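Notebook, household chores bench
April 1, 2023
Entry by Arif Tjoa

Carrying on from the March pages. Flower handling all day, no laundry. Chaltu has the folding table until the new cloths come.

Reminder for anyone reading cold: the chore list came out of Ingvar's talk with the people at Bastside, who run short-stay flats and would like a machine to do the turnover between guests. Their list had beds, bins, dishes, wiping down, and at the end "put table flowers back in vase". We all laughed at that one and then picked it, thinking it was easy. Pick up a stem, turn it upright, lower it into a vase. A child of four does it without being told how.

Setup as before. Bolico fingers, the black ones, on the short mount. Wrist camera on. White table, artificial rose, laid flat. The vase is the narrow Roseck one, which I now regret choosing, but I don't want to change it halfway through a run of trials and then have two sets of numbers that don't compare.

Total planned is 200 attempts. We have 186 on the sheet as of this evening. I wanted to finish but the gripper controller needed restarting twice after lunch and each restart means homing the arm and checking the camera offset again. The rest can be done tomorrow morning before Unnur needs the arm.

Notes on the approach. The planner likes to come in from the stem end with the fingers open either side of the stem, then slide up towards the head before closing. Pieter wrote it that way so the fingers stay clear of the leaves for as long as possible. It mostly does what he wanted. The trouble is the last part of the slide, where the leaves spread out and the side stalk comes off the stem. If the fingers close on the side stalk as well as the stem, the rose comes up at an angle and won't go in the vase. If they close too low, the head is heavy enough to swing the whole thing round. 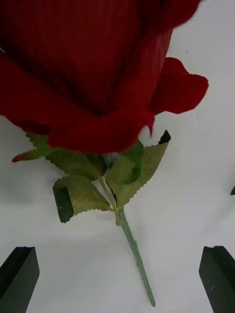 Closing force is the other half of it. I had it set too high this morning, left over from the tongs trials. Nothing broke, but there was a flat place on the stem of the first rose afterwards and I have put that one aside. Turned the force down twice and the flat places stopped. Going down a third step, the stem rolled in the fingers during the lift, so I went back up one and left it there. Value is in the config file with today's comment on it.

Segmentation is fine on the petals. Red on a white table is about the kindest thing you could give it. Stem is worse. It is a pale green and narrow, and under the overhead lights the mask breaks up along its length. When it breaks, the planner takes the longest piece and calls that the stem, and the grasp point moves. Switched off the lamp nearest the window and the mask held together better. That isn't a fix, a flat in the real world has whatever lights it has, but it does tell us where the weakness is. Unnur thinks training on more stems will sort it. I think we should use the leaf cluster as an anchor and work down from there. We agreed to try hers first, as the data is easier to get than the code is to write.

Vase insertion. Separate problem and I am scoring it separately. A lift that comes up straight usually goes in. A lift that comes up crooked never has, and the arm doesn't know it is crooked. It goes through the motion, taps the rim, opens the fingers and drops the rose beside the vase, then reports the task as done. We need a look at the stem angle after the lift, before the move to the vase. The wrist camera can't do it well because the fingers hold the thing too close. Chaltu suggested turning the wrist towards the fixed camera on the shelf for a second. Cheap to try. It costs time on every attempt, though, and we are slow already.

On time. Bastside asked Ingvar how long it takes, and he wants a figure he can give them. My view is he shouldn't give them one yet. With me standing here resetting the table after every attempt, any figure is for a job that doesn't exist. In a flat the rose would be lying behind the kettle or on the floor, with other stems on top of it, and the vase might be in the sink. I would rather say plainly that we can do one stem on a clear white table, most of the time, and leave it there.

Pieter disagrees. He says the same was said about plates last year and plates are now dull. True enough. But a plate is stiff and you can hold it anywhere on the rim. I had three different stems on the bench today and each wanted a slightly different grip height. None of them was a real flower either. Real ones are wet, they bend, they have thorns, and the leaves come off in your hand. I would expect to start again from close to nothing on force settings.

Housekeeping:

Left fixed camera has slipped on its clamp again. I marked the correct position with tape.

The Bjarnason table clamp has a stripped thread. Don't tighten it past where it is. New one on order, Ingvar has the paperwork.

The rose with the flat place on the stem is in the tray under the bench. Please don't put it back with the others, it rolls differently and will spoil the numbers.

Log files are in the shared folder under chores, flowers. The two runs interrupted by the controller restart are marked void and aren't in the count.

For tomorrow: finish the set, then code the failures by cause with Chaltu so there are two pairs of eyes on it. I have been writing "side stalk" and "crooked lift" for what may be the same event seen at different moments, and that needs tidying before anyone draws a chart. After that, hand the arm to Unnur for the stem data. Pieter to look at why the planner reports success without checking the fingers are empty or the vase is full. He says it's a small change.

Lamp by the window is still off. Leave it off until the set is finished.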